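Does relabeling failed grasps really help a two-arm policy?

Aslı Uysal
Hi all, hoping for some patient souls! I'm trying to reproduce the Plevgate result, where they train one policy on 3320 demonstrations and then relabel the failed grasps by hand. Our setup is two arms over a walled table, sorting small wrapped things like snacks and tea sachets. 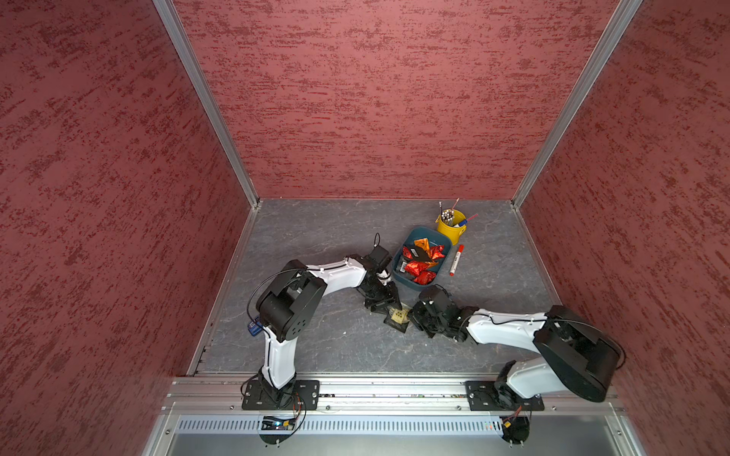
I have 977 episodes so far, and 511 of them are relabeled. My trouble is that the flat packets still lag far behind everything else - is that the data, or the method? I've read the paper twice and can't tell if they split results by shape.
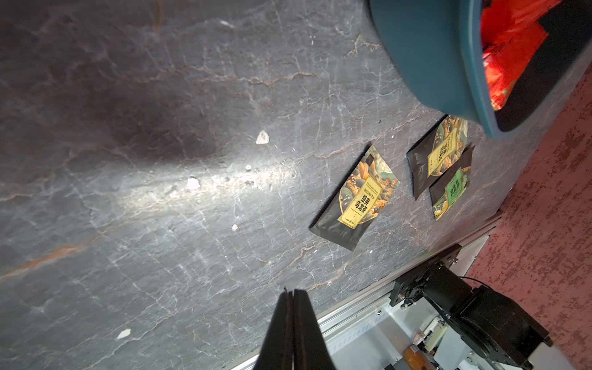 Fliltov thinks it's the method, or at least the way people copy it. Relabeling only pays off if you mark the moment the fingers close, and most of us mark the end of the episode and hope. Go back over 79 of the flat ones, move the label to the closing step, and retrain on the same seed before you collect anything new. We did that last April and it was a dull Thursday's work, but the flat items caught up nicely.

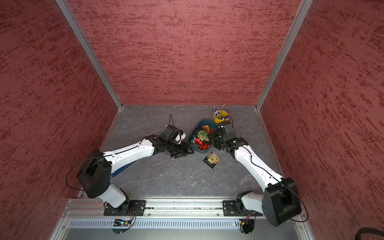
Also check that both arms share one clock. Ours were a few steps apart for weeks and I blamed the network the whole time (sorry, network).

Plirko
more data. 977 is tiny

Çınar
I'd try the labels first too, then report flat and bulky items separately. The paper lumps them together in the main table, if I remember right. Good luck, and do post what you find!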